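Stasent Scene Tools 
User Guide, Section 4: Setting up object detection and the first pick

Last updated Tuesday, January 13, 2026

This section covers the overhead view, the object list and the first planned pick. It assumes that the arm is bolted down, the controller is on the network and you have finished the camera calibration in Section 3.

4.1 Before you start

Clear the table of anything the planner will not be told about. Cups, tools and loose tape left on the surface are picked up by the depth filter and become obstacles.

Caution: Keep the emergency stop within reach during every step marked "arm moves." The software stop in Killora is not a safety device.

4.2 Building the object list

1. Open Killora and select Scene > New. Give the scene a short name with no spaces.

2. Set the table plane. Click three points on the bare white surface, well apart from each other. Do not click on a mounting hole. A point inside a hole reads lower than the table and tilts the whole plane.

3. Place your objects, then press Capture. Leave a gap between items for the first capture. A layout like the one below, with a colander, a large plate, a toaster oven and a few small toys, gives the detector a fair mix of sizes.

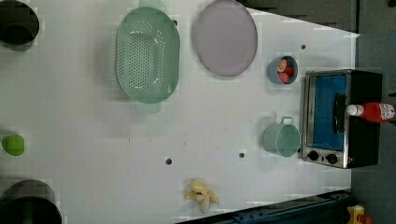
4. Press Segment. Each object gets a colored outline and a temporary label. Segmentation takes longer the first time because the model is being loaded.

5. Check the outlines against the table. Three problems are common:

Perforated items such as colanders may be split into several pieces. Select the pieces and press Merge.

Pale items on a white table may lose part of their edge. Lower the contrast threshold from 40 to 10 and segment again.

An item resting on top of another may be joined to it. Use Split and draw a line between the two.

6. Rename each object you plan to pick. Names are case sensitive in task files.

7. Mark everything else as Fixed. Fixed objects are avoided by the planner and are never offered as targets.

Note: Objects that touch the image border are set to Fixed by default.

4.3 Running the first pick (arm moves)

1. Select one target. A small bottle lying on its side is a good choice.

2. Set Speed to 10 percent and Lift Height to 200 mm.

3. Press Plan. Ene, the motion planner, draws the path in green. Red sections are too close to a Fixed object. Raise the lift height or move the target and plan again.

4. Check that the arm cables have slack along the whole path. Ene does not model cables.

5. Press Run and hold the enable switch. Release it at any time to stop.

6. Press Pause once the target is in the gripper and clear of nearby objects. In the live view, the bottle should be held level, with its cap still in sight of the overhead camera. 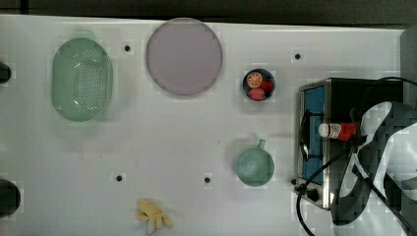

Why does the planner still show the target on the table after it has been picked?
The object list is only updated at a capture. Press Capture again while the arm is paused, or turn on Auto Refresh under Scene > Options.

7. Press Resume to finish the motion. If the log shows code 149, the target was lost from tracking. Return the arm to Home and repeat from step 1.

8. Save the scene. Scenes saved in Vundby format can be opened on any controller with the same calibration file.

Go on to Section 5 to set up place locations.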